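Writing house rules for a two-arm cell

Sun 22 November

Most of the written guidance I have read for robot cells assumes one arm, one task and a fence.
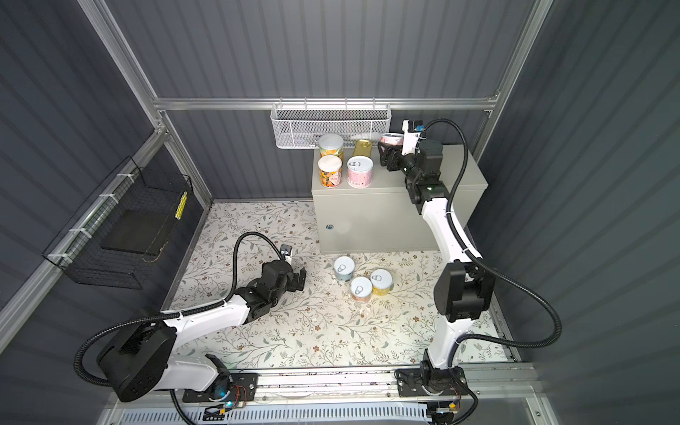 Once a second arm shares the same rail, the gaps in that guidance show up quickly. Last May I started keeping a short set of house rules for two-arm handling work. They are now at revision 11, and a few people at Wanport and Toldale asked for the reasoning behind them, so I am putting the main parts on this page. None of it replaces a risk assessment or the manual for your arms.

Zones

The rules divide the floor into left, right and shared. Left and right belong to one arm each. The shared zone can be entered by one arm at a time, and the arm that wants in has to request it and get it before any part crosses the line. "Any part" includes the elbow. Early revisions only checked the gripper position, which was a mistake. With an arm bent over a cabinet, the gripper can be well inside its own zone while the elbow sits a long way outside it.

The top of a cabinet gets its own zone, separate from the floor in front of it. A can standing on top and a can standing on the mat may be close together when seen from overhead, but the approach paths are different and so are the things you can knock over on the way.

Speed and clearance

Free travel runs at whatever the assessment allows. Inside the shared zone I cap it at 250 mm/s. That number is conservative for small arms and light cans, and I have kept it because it leaves a person time to reach the stop.

Minimum clearance between the two arms is 8 cm, measured from the outermost surface. Outermost surface means the cable, if there is one outside the link. Corrugated conduit that loops off the wrist swings wider than the arm model says it does, and the model in most planning software has no conduit in it at all. We add a padded volume to the wrist and elbow by hand. Clisasent, the logging tool I use, can flag any move where the padded volumes come within the limit, and I review those flags before changing anything else.

Cables

Every external cable is checked at full reach in both directions before the first run of the day. Look for three things:

Tension at the wrist with the arm fully extended.
Contact with the rail or the floor with the arm folded.
Rubbing on the elbow joint at any point in between.

Fixed wiring belongs in a trough. Cable ties are fine for holding a basket to the framing. I do not accept them as strain relief on anything that moves.

Objects

Pull-tab cans are a reasonable test item — cheap, rigid and available anywhere — but they need rules too. Full cans only, unless the trial sheet says otherwise, as an empty one gives a misleading grip force. No dents on the body. Labels stay on, and mixed labels are preferred if a vision system is being tested.

A can on its side counts as a separate case from a can upright. It can roll, and a can rolling off the back of a cabinet is hard to recover without someone reaching in. For any placement within a can's diameter of an edge, the rule is to stop above the surface, confirm the pose, then lower. Release is a separate command. I do not allow lower-and-release as a single step near an edge, even when it has worked 618 times in the log.

The floor

Printed mats make a better test background than plain ones, but they hide debris. Sweep before the session and again at the midpoint. Scuff marks can stay. If the mat moves at all under a light push, it gets fixed down again and the reference points are retaken.

Stops and restarts

One stop button halts both arms. I have seen a setup with a button per arm, and the argument for it was that the other arm could finish its move. I would not sign that off. After a stop, neither arm restarts until both grippers have been checked for a held object, and the check is written down.

Still open

The Triantafyllou checklist, which I borrowed from heavily for the first draft, treats a handover between arms as two separate picks. I think it needs its own section with its own force limit. I have roughly a page of notes on that and no wording I like yet, so revision 11 says handovers are off unless the trial sheet allows them by name.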